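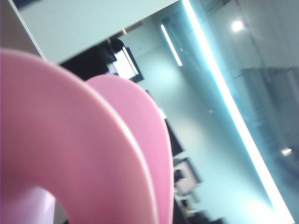 *Pink curves, close up.*

# Boards, stakes and leaflets: workshop tips for the Hepburn ward by-election

Updated December 27, 2018

Most of the boards for the January by-election will be made or repaired at home, in sheds and on kitchen tables. These notes cover the jobs people keep asking me about. They assume you own a drill, a staple gun and a saw, and that you have done a bit of DIY before.

## Reusing old boards

Boards from the last council election can nearly all be used again. Scrape off the old poster with a wallpaper scraper and warm soapy water. Leave the water on for a while before you start scraping, and change it when it goes grey. If the poster was put on with the Trillico paste it will come away in big sheets. If it was put on with wood glue (Gerkunent Road, I am looking at you) you will be there all evening, and it is quicker to turn the board over and use the back.

Dry the boards standing up with a gap between them. Against a radiator they will bow. A cold garage with the door open a crack takes longer but they stay flat.

Check the corners before you put anything new on. A soft corner won't hold a screw. Saw it off square and drill again further in.

The imprint -- the small print saying who printed and published the thing and for whom -- has to be readable on the finished board. Do not trim it off, do not staple through it and do not cover it with a batten. Leire Aranda checked a stack of boards last spring and had to send 13 back for this. If you are not sure what the wording should be, ask the agent before you paste, as it will have changed from last time.

## Stakes

Roofing batten is fine. Cut a long point on one end, on all four sides if you have the patience. A short blunt point splits when you knock it in.

Fix the board with screws and washers. Nails work loose in wind. Drill pilot holes first, especially near the end of the batten, and put the screws in from the front so you can get at them when the ground is frozen and the stake won't come out. You then take the board home and go back for the stake.

For a stake that has to go into hard January ground:

- Make the hole with a metal bar and a lump hammer first, then drop the stake in.
- Hit a scrap of wood laid on top of the stake, never the stake itself.
- Ask the householder where the pipes and cables run. They often don't know. Keep to the flower bed and away from the line between the meter and the road.
- If the garden is all paving, cable-tie the board to the gatepost or the fence, with their permission.

Melur Setiawan uses old plant pots filled with gravel and concrete for the paved gardens on Zolar Close. They are heavy and they stay up. You need two people and a car with decent suspension.

## Pasting

Mix the paste thinner than you would for wallpaper. Brush it on the board, lay the poster from the top down, then brush again over the front. It will look cloudy and dry clear.

Bubbles in the middle can be pricked with a pin and pressed flat with a cloth. Leave small ones alone. Wet paper tears if you fuss with it, and a tear across the candidate's face is worse than a bubble beside it.

Below 4 degrees the paste goes on but never really takes. Do the job in the kitchen, with newspaper down, and carry the boards out the next morning. Wipe up any paste on the worktop before it sets. If you miss some, a damp cloth laid over it for an hour will lift it.

Wash the brushes straight away in cold water.

## Folding leaflets

A leaflet folded in 3 goes through a letterbox better than one folded in half. Fold a small pile of sheets together, run the back of a spoon down the crease, then separate them. If they slide about, you have picked up too many.

Bundle them by street, not by number alone. Put a slip of coloured paper on the top of each bundle with the street name, the number of houses and anything the person delivering should know, such as a dog or a side gate. Elastic bands mark the edges of glossy paper. Use a strip of scrap paper with tape on it, or a bulldog clip.

Vittoria Tedesco asks that bundles be kept to 40 or fewer. Larger ones won't go in the side pockets of the delivery bags.

Keep boxes of leaflets off a concrete floor. A pallet is best, though a couple of battens will do. Damp gets into the bottom layer first and you don't notice until the sheets have stuck together.

## Letterboxes

The brush kind will chew up a leaflet and your knuckles. A wooden spatula from the kitchen drawer pushes the paper through and keeps your fingers on the right side of the door. Lay the leaflet along the flat of the spatula, push, and draw it back. Wrap a bit of masking tape round the handle if it slips when you have gloves on.

Gloves with the tips cut off the thumb and first finger of one hand are enough for separating paper. Keep the other glove whole.

## Canvass sheets in the rain

A clipboard inside a large clear freezer bag works, with your hand and a pencil inside the bag too. Pencil writes on damp paper and biro doesn't. Dry wet sheets flat between tea towels. Do not put them in the oven, and don't leave them lying about in a room where you have visitors, as they have people's names and addresses on them.

Spent sheets go back to Covadonga Herrero for shredding. Please don't put them in your own recycling.

## Taking it all down

Start the morning after the count, whatever the result. Householders were promised that and some of them keep a note of it.

Take a bucket for the screws and washers, a flask, and a bag of topsoil for the holes. Tread the soil down with your heel and add a bit more. Knock the mud off the stakes before they go in the car.

Cable ties should be snipped and pocketed -- not dropped. Declan Sutcliffe has room in his shed for good boards, stored upright and face to face. Split stakes can be cut down for pegs or kindling. Anything painted or treated should go to the tip and not on the fire.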